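Prullby Appliance Manipulation Project
Interim progress report to the Escobar Fund
Submitted 05/04/2024 by Abelardo Pacheco, project lead, Plano laboratory

1. Summary of the period

The award supports a comparison of end effectors and camera placements for two-arm work with ordinary kitchen appliances. During this period the team completed the microwave oven task set on the bench at Plano, using the parallel finger grippers specified in the original proposal. The Brarnirlow controller was used throughout. Work on the second controller has not begun and is addressed in Section 5.

Spending to date on grippers, fingertips and mounts is $1,888, within the amount approved for this line.

2. Door task

The door task is divided into two stages, release and opening. Each is scored separately, so that a failure at the latch is not charged to the arm motion that follows. In the opening stage the fingertips bear on the door panel directly, and no handle or other aid has been added to the appliance. 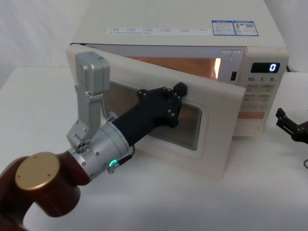 Figure 1. Left gripper in contact with the open door, head camera view.

The planned 70 trials were completed. Contact near the edge of the window trim gave steadier motion than contact on the flat of the panel, where the fingertips tended to slide. Softer fingertip pads reduced the sliding but wore quickly, and the team recommends that replacements be budgeted for the remainder of the award.

3. Camera placement

The proposal called for a comparison of one head camera with cameras mounted at the wrists. The head camera takes in the appliance and both arms from a single position and was adequate for planning the approach.
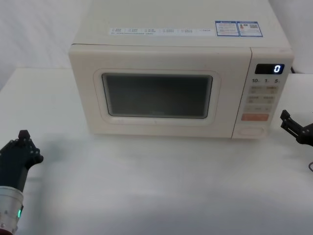

Figure 2. Head camera view with the door closed and both arms clear of the appliance.

Its limits appeared at close range. Small printing on the keys could not be read reliably from the head position, and the approaching gripper often hid the target key during the last part of the motion. The wrist cameras were added to the controller input for this reason. Synchronizing the additional video streams took longer than planned and delayed the keypad trials until December. 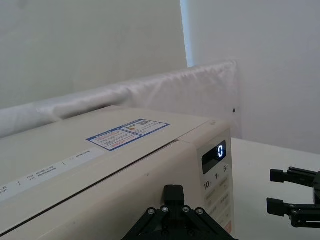
Calibration of the wrist cameras is now checked at the start of each session. The check takes 20 minutes and has been written into the bench procedure. Before it was adopted, small shifts in the mounts went unnoticed and several sets of trials had to be repeated.

4. Keypad task

The keypad task requires a single fingertip to press a named key without touching its neighbors. Key labels on the test appliance are in Chinese, and the operator prompts were prepared in both Chinese and English. The first 30 trials were run with wrist camera input.

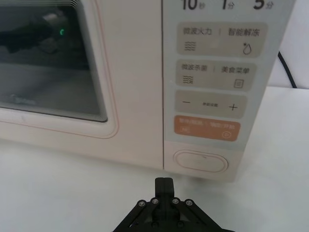 Figure 3. Wrist camera view of the touch keys and the door release.

Positioning was satisfactory on the wider keys. Errors were concentrated on the keys that carry two functions side by side, where a small lateral offset selects the wrong one. A narrower fingertip is on order.

5. Work planned for the next period

The team will repeat the keypad trials with the narrower fingertip, then begin the controller comparison using the same task set. No change to the approved budget total is requested. The project lead asks for the Fund's consent to move unspent travel money to the fingertip and mount line.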